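Bimano opens Binstead demonstration studio for two-handed robot teaching

Binstead, February — Bimano has opened a studio in Binstead where people teach household and packing tasks to robots by carrying them out by hand. The studio has 13 working stations, each fitted with a table and a pair of hand-held grippers, and will supply demonstrations to the company's own research group and to its partner Zorkia, which builds two-armed machines for small warehouses.

The opening follows a trial period in which 7 demonstrators worked at 2 stations in the company's former offices. During that period the team settled the layout of the tables, the order in which tasks are taught and the rules for accepting or rejecting a recording. Those rules have now been written up as the Minami guide, named after the meeting room in which they were first drafted, and every new demonstrator receives a copy on the first morning.

"A skilled packer makes dozens of small choices without putting any of them into words," said Nanna Hjaltadóttir, Head of Demonstration at Bimano. "We ask people to do the job at their own pace, with the same kind of jaws the robot will have, and to do it again when it goes wrong. The attempts that go wrong are kept as well, under a separate label." 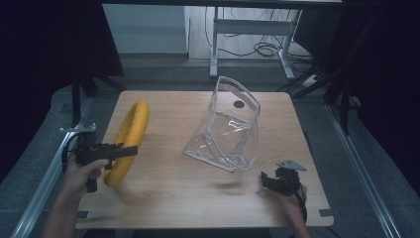 Two-handed work is the main subject of the first programme at Binstead. Many tasks that look simple to a person need one hand to steady an object while the other moves it, and the two must agree on timing. Soft and flexible goods are given particular attention. A clear plastic bag standing open on the table, with a thick yellow foam ring beside it and a gripper in each hand, sets the demonstrator several problems at once: the bag's sides crease and catch the light, and the ring is bulky enough that the angle at which it is held matters a good deal. Bimano intends to include rigid boxes, folded cloth and lidded tubs later in the programme.

Demonstrators work in sessions of 60 minutes, followed by a break away from the table. Before each session the grippers are checked for free movement of the jaws, and the start position of every object is changed between attempts so that the robot does not learn a single fixed arrangement. Recordings are reviewed by a second person, who marks the point at which each stage of the task begins and ends.

Hand-held teaching will be used alongside remote control, in which an operator moves the arms of a robot from a separate desk. Bimano regards the two methods as complementary. Remote control records what the machine itself can reach and how its joints behave — information that a person's arm cannot supply — while hand-held work is quicker to set up and allows a wider range of people to take part.

"Our customers change their products every season, and they cannot wait months for a machine to catch up," said Meinrad Reisinger, Director of Applications at Zorkia. "We want a shop-floor supervisor to be able to show a new item to the system and have a usable result soon afterwards. The Binstead recordings are the groundwork for that."

The studio is recruiting further demonstrators on full-time and part-time contracts. No technical background is required, and training is paid. Applicants with experience in packing, catering, tailoring or care work are especially welcome. Left-handed applicants are also encouraged to come forward, as the company wishes to record a fuller range of working habits.

An open afternoon for local employers and colleges will be held on Wednesday from 2 pm. Visitors will be able to try the grippers at a practice table and speak to members of the demonstration team. Places should be reserved in advance through the Bimano press office, which can also arrange interviews with Nanna Hjaltadóttir and Meinrad Reisinger.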